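Brudotik Forums > House & Home > Cleaning and Chores
Thread: gloves that dont drip down your sleeve?? also glasses fogging
2,238 views
Page 1 of 2

marta_lysenko
Quick one, typing between loads. Doing the big clean at my mom's place before the December visitors, and every pair of gloves I own is wrong. Either too short and water goes straight down to my elbow when I reach up, or so thick I can't feel if the thing is clean. Also I wear glasses and bending over a hot bucket = blind.

What is everyone using? Kitchen + bathroom, nothing industrial. Size small hands. Don't say bare hands, my knuckles are already split.

eamon_sheehan
Bare hands.

marta_lysenko
very funny

eamon_sheehan
Ok but half serious. For wiping stuff down I do go bare. Gloves for the oven, the toilet, anything with a warning label. Otherwise I leave streaks and don't notice til the sun comes in. You can feel grease with a fingertip. Can't feel it through a glove.

Soledad_A
No no no. Gloves every time. I went bare for years and now I have eczema on both hands and a cabinet full of creams. Fold the cuff back on itself once, like a pants cuff. Water coming down the glove hits the fold and sits there instead of going in your sleeve. Empty it over the sink now and then or you will regret it.

Long cuff matters more than brand. I have had Harnent ones the last few times, they were fine. Had supermarket ones, they were also fine. Buy one size up, nail room.

vasylyna.d
disagree on size up!! I have small hands and size up means the fingertips flop around and you knock over everything on the shelf. Get the real size, put a little cornstarch inside, they go on like nothing. cotton liners if you're going to be at it all afternoon

Soledad_A
Size up if you have NAILS vasylyna

vasylyna.d
cut them lol

KM_Prokopenko
Two pairs, two colors. That's my whole system. Yellow for kitchen, any other color for bathroom, and they never live in the same bucket. Clip them up by the cuff to dry, fingers down. Turn them inside out first if you sweated in them. If you can't turn the fingers out, hold the cuff shut and squeeze, they pop out like little balloons.

For glasses: a drop of dish soap on each lens, rub it, buff it off dry. Don't rinse. Works for a couple of hours. Don't do it if you have a fancy coating, ask your optician or just test a corner of an old pair.

marta_lysenko
Balloon trick!! just tried it, worked on nine fingers, the tenth one is a mystery

On the colors, I like it, but isn't one color of yellow glove basically the same as the next? Is there a reason they're all yellow or is it just habbit

KM_Prokopenko
I don't know the reason. For me it's that I can find them. I put a gray pair down in a gray sink once and went round the house looking for them.

eamon_sheehan
You lost gloves in a sink you were standing at

KM_Prokopenko
yes Eamon

vasylyna.d
ok I have a point to make on this, yellow wins. Look how it jumps out even with a bunch of other stuff going on around it

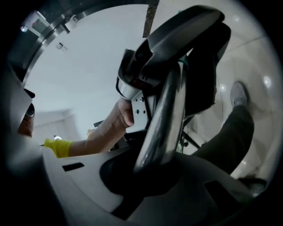
bright yellow one on the left, that's the color I mean

vasylyna.d
sorry phone posted that before I was done. Anyway - against pale gray you spot it right away. I'd never go with gray or white gloves. And dark ones you can't see the dirt on, so you wipe it all over the next thing.

marta_lysenko
ok fine yellow. Is it a long cuff tho? can't tell

vasylyna.d
don't go by that for length, go by the packet. You want the ones that come well up past the wrist bone. Try on in the store if they have an open box. Mine reach most of the way up the forearm and I still fold them, Soledad is right there (only there)

Soledad_A
I'll take it.

And I see glasses too, so somebody else out there knows the fogging life.

Marta what is actually on the list? Depends a lot on what you're cleaning. Limescale is different from grease is different from dust.

marta_lysenko
List as of this morning:

top of the kitchen cabinets (horrible, sticky dust)
range hood filter
inside of fridge
bathroom sink and the bit behind the faucet
shower door, cloudy
baseboards in the hall
one window that was painted shut, not touching that

Mom says I don't need to do the cabinets because "who looks up there." I looked up there.

eamon_sheehan
Your mom is right. Put down newspaper up there and next year you throw away the newspaper.

Soledad_A
AFTER you clean it, Eamon. Paper on top of sticky dust, you'll be scraping it off with a knife.

Hood filter: very hot water, big squirt of dish soap, spoon of baking soda, 20 minutes. Then an old toothbrush. Do it first so it soaks while you do something else. Check it isn't the charcoal kind, those don't wash, you replace them.

Shower door: warm white vinegar on paper towels, stick the towels to the glass, leave it, wipe. Keep it off natural stone!! My sister did her marble sill, dull spot forever.

KM_Prokopenko
Seconding the stone warning. And never vinegar and bleach together, or bleach and anything with ammonia. Rinse well between products and open a window. Not the painted one.

For cabinet tops I use a plastic scraper first, dry. Gets most of it up in a roll. Then soapy water. If you go in wet you just make paste.

marta_lysenko
dry first, got it. I definitely made paste last year

Has anybody tried the Prota degreaser? Neighbor swears by it. Smells like oranges apparantly

vasylyna.d
used it. smells great, works ok, same as dish soap and patience imo. took the shine off one of my knobs so try it somewhere hidden

eamon_sheehan
I like it. Used it on the hood and on the bike chain. Spray, walk away, have coffee. I don't have patience, so that settles it for me.

Bare hands btw

Soledad_A
With degreaser??

eamon_sheehan
ok with gloves. one glove. The spraying hand.

KM_Prokopenko
The spraying hand is the one that doesn't need it, it's the wiping hand that's in the stuff all day.

eamon_sheehan
hm

eamon_sheehan
yeah ok

vasylyna.d
one glove is not stupid though. I do that a lot, glove on the wet hand, other hand bare so I can open doors and grab the phone. Saves peeling them off every two minutes. Just don't swap hands halfway and forget which is which. If you wear out the right one always, keep the lefts, turn one inside out and you've got a right. The grip side is the wrong way round but it's fine for scrubbing

marta_lysenko
WAIT. I have a drawer with like a whole pile of left gloves. Been meaning to throw them out

vasylyna.d
don't!!! inside out. free gloves

Soledad_A
The inside-out ones are slippery on wet glass, be careful with the fridge shelves. I dropped one. It's not cheap, a fridge shelf. $82 and they sent the wrong one first.

KM_Prokopenko
Also let the glass shelves come to room temp before hot water hits them, they can crack.

marta_lysenko
Good to know, I was about to run the tap. Shelves now sitting on a towel.

Update - cabinets done. Dry scrape was the trick, it came off in gray sausages, disgusting, kind of satisfying. Folded the cuffs, sleeves dry!! Forgot and put my arm down to get the bucket, the whole cuff of water went in my shoe.

Soledad_A
Empty it over the sink. I said.

marta_lysenko
you did say

eamon_sheehan
What about kneeling. I did the baseboards at my place and couldn't walk right the next morning. Those gardening pads any good or do I just fold a towel

vasylyna.d
sit on the floor. Seriously. loose pants, old sneakers, sit down sideways and scoot along. Kneeling is for people with knees

KM_Prokopenko
Or a damp sock over a flat mop, standing up. Gets the top edge. Corners you still have to get down for. I use a Marchuk pad, the thick foam one, had it a long time, but a folded bath towel is just as good on wood floor. On tile it slides.

eamon_sheehan
I'm a scooter then. Thanks

marta_lysenko
Hood filter came out well, few brown spots left that I'm calling permanent. Shower door is halfway, second round of vinegar on now. Kitchen smells like a salad.

Dish soap on the glasses worked by the way, a bit smeary to start but no fog over the bucket. Buffed it more and it cleared.

Still need the small-size glove answer. Vasylyna says true size, Soledad says up. I'm between a small and a medium in normal gloves.

Soledad_A
Medium. You can't put a liner in a tight small.

vasylyna.d
small. no liner. cornstarch

KM_Prokopenko
Buy one of each, they cost next to nothing, bathroom in one size and kitchen in the other. Then you'll also never mix them up.

marta_lysenko
KM that is so sensible it's annoying. Doing it. Store closes at six, running.

eamon_sheehan
get yellow

marta_lysenko
Back. They only had yellow in medium. Small came in pink. So kitchen = yellow medium, bathroom = pink small. Fridge shelves going back in now, then baseboards if I can still bend

Soledad_A
Did you try them on?

marta_lysenko
no, ran in and out. medium seems ok?? thumb is a little long. will report on page 2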